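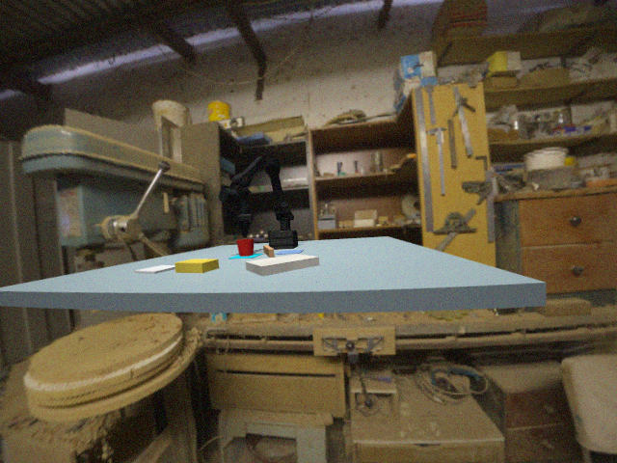 Štefanec workshop scene in Wistix, gripper just above the light blue tabletop.

Fixing a wrong table height in the pick-and-place setup

This guide covers a fault that shows up after moving a Wistix project to release 11. The arm reaches down for an object, the fingers close too low, and the controller stops with "contact force limit exceeded." Sometimes there is no stop at all and the arm keeps pushing against the table until the task times out. In simulation this only costs you the run. If you send the same motion to a real arm, it can bend a finger or damage the table, so fix it before you export anything.

What causes it

The tabletop is stored twice in the project. One copy is the mesh that gets drawn. The other is a plain box used for contact. Release 11 changed where the box is measured from. Older projects gave the height of the center of the box, and the new release reads the same number as the height of the top surface. The importer is supposed to convert the value but skips any table that was resized by hand.

In our project the difference came to 6 mm. The drawn table looked right, so we spent most of an afternoon on the gripper settings before looking at the table.

Before you start

Save a copy of the project. Turn off export to hardware in the Bistard controller panel. If a real arm is connected to the same machine, power it down at its own switch. The pause button in the panel does not cut motor power, and a queued motion can start again when the panel reloads.

You will need edit rights on the scene file and the Wistalance plugin, which does the contact check in step 3.

Step 1. Reproduce the fault

Load the scene and reset it to the start layout. Pick one low, flat object and one taller one. The flat pieces are the best test for this because the fingers have to come almost down to the surface. The red cup is a poor test by itself. It can be gripped high on the wall, and a height error may not show.

Set the approach speed to slow and run the pick. Watch the force readout. If it climbs while the fingers are still moving down, you have this fault. If it only climbs when the fingers close, your problem is grip force and this page will not help.

Step 2. Show the contact shapes

Open the View menu and switch on contact shapes. The box for the table is drawn as an outline over the mesh. Bring the viewpoint down until you are looking along the surface. From higher up the outline and the table edge are hard to tell apart.

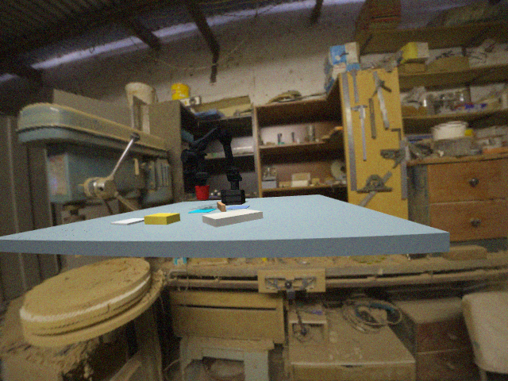

Leave the arm parked over the cup while you do this. Its shadow on the table makes a gap harder to judge, so compare the heights along the front edge of the table, well away from the gripper.

Check the loose objects too. Each one should rest on the contact box and not on the mesh. If they were placed by hand in an older release, some will be sunk into the surface and will jump when the physics starts.

Step 3. Measure the error

Run the Wistalance surface check and select the tabletop. It lowers a probe at several points and lists the difference between the two copies of the surface. All the values should match. If they get steadily larger toward one side, the box is tilted and you need to clear its rotation before changing the height.

Write down the value, including the sign. We got the sign backward the first time and doubled the error.

Step 4. Correct the box

Open the table entry in the scene file. Change the height of the contact box by the measured amount and leave the mesh alone. Moving the mesh also makes the fault go away, but then the camera views no longer line up with older recordings.

Save, reload, and run the surface check again. It should read zero at every point.

Step 5. Drop the objects again

Select all the loose objects, raise them slightly, and let them settle with the arm parked. Save this as the new start layout. Anything that keeps sliding or shaking has a bad contact shape of its own and should be rebuilt.

Step 6. Set the force limit back

Many people raise the force limit while chasing this fault and forget about it. Ours had been left much too high. The value we use for the tabletop scene is 40 newtons. Set the time-out as well, and make sure the action on time-out is "stop and hold." With "retry" selected, the arm goes straight back down to the same spot.

Step 7. Test

Run the flat-object pick at slow speed, then 4 times at normal speed with the object moved between runs. Include a spot near the table edge. If the force stays flat on the way down in all of them, turn export back on.

If the error message comes back

Look for a second table entry. Projects that were merged can carry an old contact box under the new one with the same name, and the surface check only reads the first. Delete the extra entry and repeat from step 3.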